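Faux greenery for the village hall tables – worth it, or save up for real?

Posted in: Parties, Weddings and Dos

marrowfat_jen
Hello all, long-time reader and very occasional poster. We're doing my parents' ruby wedding in February (40 years, bless them) at Skilton village hall, and I've taken on the tables. I've been buying bits of artificial greenery since the autumn and have reached the stage where I can't tell any more whether it looks lovely or like the waiting room at the dentist.

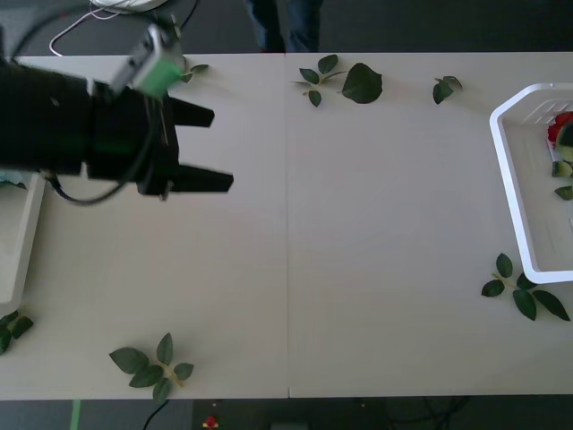
There will be 7 tables, and my plan was a loose garland down the middle of each one, a few candles in jars, and something red dotted through for the ruby part. Mum has always been a great one for flowers, and Dad will be happy with anything provided it doesn't get between him and the gravy. My sister thinks artificial is a bit sad for a big anniversary and that we ought to get real foliage from Polleck's, the florist by the station, but they quoted us £25 a table and that's before a single flower. What would you do? I can return about half of what I've bought if I get a move on.

Tansy&Thyme
Oh, how lovely, forty years! I'd keep the artificial and not give it another thought. We did my daughter's engagement tea with it and I had two people ask me which garden it came from, one of whom is a keen allotment man and should have known better. The trick is to bend every stem a bit when you get it out of the packet. They come out so flat and straight, poor things, and ten minutes with your fingers makes all the difference.

oldbellringer
I'm going to be the grump and side with your sister, sorry Jen. Real foliage smells of something, and in February you walk into a hall that has been shut up all week and the smell of a bit of eucalyptus or rosemary does half the work for you. You don't have to pay a florist either. Ask round the family for ivy, bay, laurel, anything evergreen. Stand it in buckets overnight somewhere cold and it'll last the day with no trouble at all.

marrowfat_jen
I did think about ivy! My worry is time. We only get the keys at 10 in the morning and everybody sits down at one, and I'm also meant to be collecting the cake from Kelemen's, and my aunt from the train.

Jiahui Wei
Hello Jen. I do the dressing for quite a few parties at our community centre and I would mix the two. Use the artificial for the long trailing part, the part that takes ages to lay out, and then tuck in a few sprigs of real rosemary or bay at the end. People touch what is nearest to their plate, so put the real pieces there and leave the other kind in the middle. I also make up each table's garland at home and carry it in its own bag with the table number on. Setting out is then very quick, even with one pair of hands.

One more thing, please be careful with the candles. Dried or artificial, I would not have either trailing near a flame. I use the battery ones now and they look very nice once the big lights are down.

oldbellringer
Battery candles and plastic leaves, whatever next. Though I'll grant you the point about fire, our hall banned real candles outright a while back. Worth checking yours, Jen, before you buy a boxful.

Tansy&Thyme
Don't be rotten, bellringer! I've got some of those battery ones and they flicker ever so prettily. My mother-in-law tried to blow one out.

pudding_lane_pete
Nothing useful to say about leaves, but whatever you put down the middle, keep it narrow. We went to a do where the arrangement took up so much of the table that the bread had to live on the floor by my chair. If you're serving at the table you want room for veg dishes, jugs, the lot. Measure your biggest dish first and see what's left over.

marrowfat_jen
Pete, that is just the sort of thing I'd have found out on the day with a tureen in my hands, thank you. It's a sit-down roast so there will be no end of dishes.

Jiahui, I love the idea of a bag for each table. I'm going to pinch it. I've got 6 garlands' worth of greenery here already, so I only need enough for one more, and my sister has offered rosemary from her front garden, so I think she feels she's won, which suits me very well.

And for the red? I'd thought ribbon, but my husband says berries.

Tansy&Thyme
Berries will look like Christmas.

oldbellringer
Agree with Tansy for once. In February they'll all be waiting for the crackers. Ribbon, and a dark one.

Jiahui Wei
Velvet ribbon, if you can find it. I buy mine by the roll from Ullinis and whatever is left over goes on the backs of the chairs.

pudding_lane_pete
I quite like berries.

marrowfat_jen
Ribbon it is, sorry Pete (and sorry to my husband, who is reading over my shoulder). Does anybody know if Ullinis will post a small order, or is it worth driving over?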